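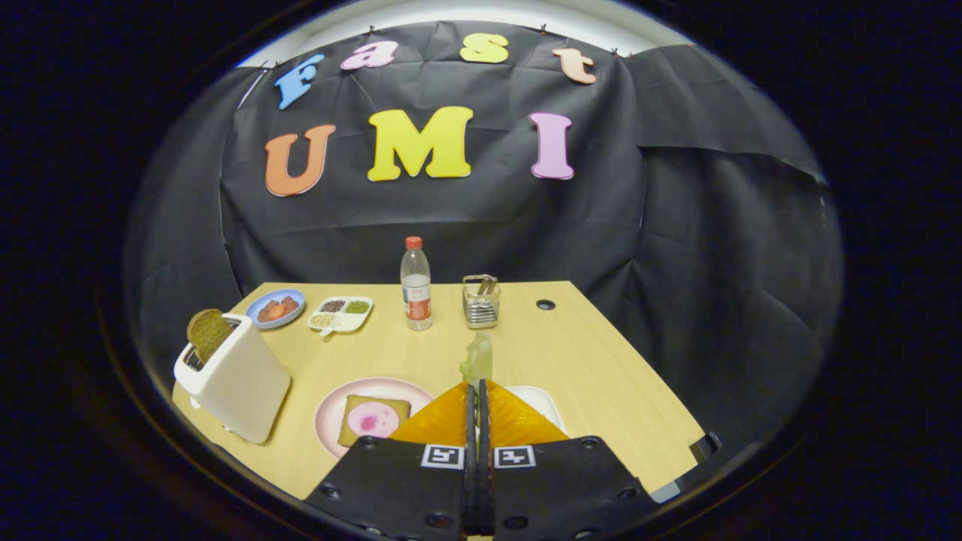
Section 4 is the one I get the most mail about, so I've rewritten it from scratch. Hanging your own fabric backdrop for a craft fair table or a little photo corner at home is easy once you've done it, and kind of maddening the first time! You need a length of dark cloth, a rail or line to hang it from, and clips. I like small dark clips along the top edge, four of them for a width like this one, and I bring the cloth forward on both sides so it curves in toward the tabletop. Foam letters with a thin white outline read really well on black, and we'll get to those in step 7.

4. HANGING THE BACKDROP AND LETTERS

Before you start: wash the cloth if it's new. Mine was Khattak cotton and it smelled like a tire shop until it had been through the machine twice. Also, clear more floor than you think you need. I always end up standing on my own fabric.

1. Set up your rail and tighten both end knobs by hand. If you bought the Plurnuvham rail like I did, the left knob goes on backward from what you'd expect. Turn it toward you.

2. Fold the cloth in half the short way and put a safety pin at the fold. This marks your center.

3. Match the pin to the middle of the rail and clip there, loosely. Then clip the two ends, and fill in between.

CAUTION: Please don't stand on a rolling chair for this. I did, in July, and I had a bruise the size of a pancake. Use a real step stool and have somebody hold the rail.

4. Step back to where your customers will be and take a look. The top edge should run level. If it dips in the middle, move the end clips outward a little at a time until it stops.

5. Decide about the folds. You can steam them out or leave them. I leave them for evening fairs and steam for anything I'm going to photograph in daylight, where every crease shows up.

Note: If you steam, do it after hanging and start from the top. Let the cloth cool before you touch it again, or you'll press your own handprints into it (ask me how I know).

6. Bring the sides around and let them drop behind the table edges. Tuck any extra underneath so it can't catch a shoe.

7. Lay your letters out on the floor first, in the order you want them. Cut a strip of paper the width of your word and draw a shallow curve on it if you want an arc. This saves so much fussing later!

8. Put up the middle letters first and work outward. I use Prirell removable dots, two on each letter, one high and one low. My friend Carmela Russo swears by straight pins pushed in from the back, and hers do stay put better in wind, but she has also bled on a white tablecloth.

9. Press each letter for 12 seconds. Yes, count. The ones I rush are the ones that end up on the floor by lunch.

CAUTION: Removable dots let go in heat. Above 86 degrees I switch to pins no matter what I just said about the tablecloth.

10. Hook up your light last. Mine is a Sovitz clamp lamp, 300 lumens, aimed down from one side. Straight-on light flattens the letters and makes black cloth look gray and linty.

Taking it down: letters first, then sides, then clips from the ends in. Roll the cloth on a cardboard tube if you can get one. Section 5 covers storage and what to do about lint.

Comments

Štefánia Danko: The paper strip trick saved me! I had been eyeballing my arc for two years and it always slid downhill on the right.

marlowcrafts: Do the dots work on velvet? Mine dropped off overnight.

Carmela Russo: Velvet needs pins. And it was ONE drop of blood.

marlowcrafts: Ha, okay, pins it is. Thanks.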